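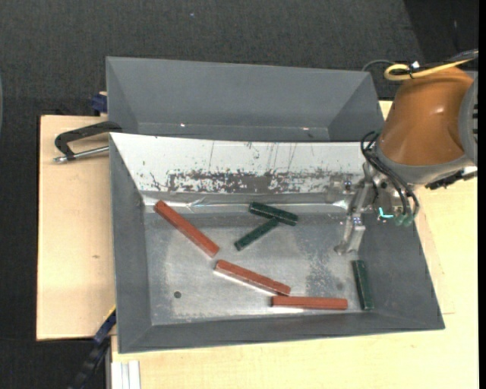
Tavonlow olive oil -- is anyone getting theirs tested?

pressedcold
Bought 3 tins of the Tavonlow extra virgin in August, the 5 liter ones. First two fine. Third one tastes like nothing, kind of waxy, no pepper at the back of the throat at all. Same label, same harvest year printed on it. Emailed the shop, got a form reply. Is there a lab that takes samples from a regular person? Not looking to sue anybody, just want to know what I'm cooking with.

muli_kitchen
Had the same with a Tavonlow tin last winter. Tossed it. Didn't think to test.

Gaétan Landry
Yes, some labs do. I run a small deli and send things out a couple times a year. The one I use charges 199 for the basic panel -- free acidity, peroxide, UV. Fatty acid profile is extra. If you think it's cut with seed oil you want the fatty acids AND sterols, the basic panel can miss it. Call first and ask what size bottle. Dark glass, filled right to the top.

oldbay_ron
199 to find out a tin of oil is bad?? Just buy a different one

pressedcold
It's more that I've been recommending it to people. Kind of feel on the hook.

hexane_hannah
Worked in an oils lab for a while so a few things. Waxy and flat doesn't mean fake. Could be old oil, could be stored warm, could be the tail end of a tank. Oil that got cold will throw a waxy sediment too and thats harmless. Rancid smells like crayons or old walnuts. Does it?

pressedcold
Little bit of crayon maybe. My wife says no.

oldbay_ron
Put it in the fridge. Real olive oil goes solid, fake stuff stays runny. Free test

hexane_hannah
Please don't go by the fridge test. Doesn't work. Plenty of real oils stay half liquid and some blends set up fine, depends on the variety and the waxes. It's been passed around forever.

oldbay_ron
Worked for my dad for 30 years

hexane_hannah
How did he know it worked?

Gaétan Landry
Have to agree w/ Hannah on the fridge. Got fooled by it myself on a Bovier oil, set up like butter, and the lab said refined blend. Paid 400 all in for the full workup and got my money back from the wholesaler, so no regrets. But I had invoices and a sealed tin from the same lot. One opened tin from a home kitchen, the seller is going to say you left it by the stove.

muli_kitchen
So is it even worth it for him

Gaétan Landry
Only if he has an unopened one. Lot number should be stamped on the bottom or near the seam.

pressedcold
Checked. Two good tins same lot, waxy one is a different lot. Shop still has that lot on the shelf, looked this morning. Might buy one and leave it sealed.

hexane_hannah
Do that. Keep the reciept. And report it to your state ag department or whoever handles food complaints where you are -- costs nothing and if enough people name the same lot they may pull it themselves. I'd do that before spending 199.

oldbay_ron
They won't do a thing. Complained about honey once, never heard back

hexane_hannah
Not hearing back doesn't mean they didn't look at it.

oldbay_ron
Sure

durus_wheat
Anybody tested the Durus brand? Half the price of Tavonlow and I like it better

muli_kitchen
Start a new thread for that one, we'll be here all week

pressedcold
OK bought the sealed tin. Filing the complaint tonight, will call Gaétan's lab after that. Can you message me the name?

Gaétan Landry
Sent. Ask for the sterols.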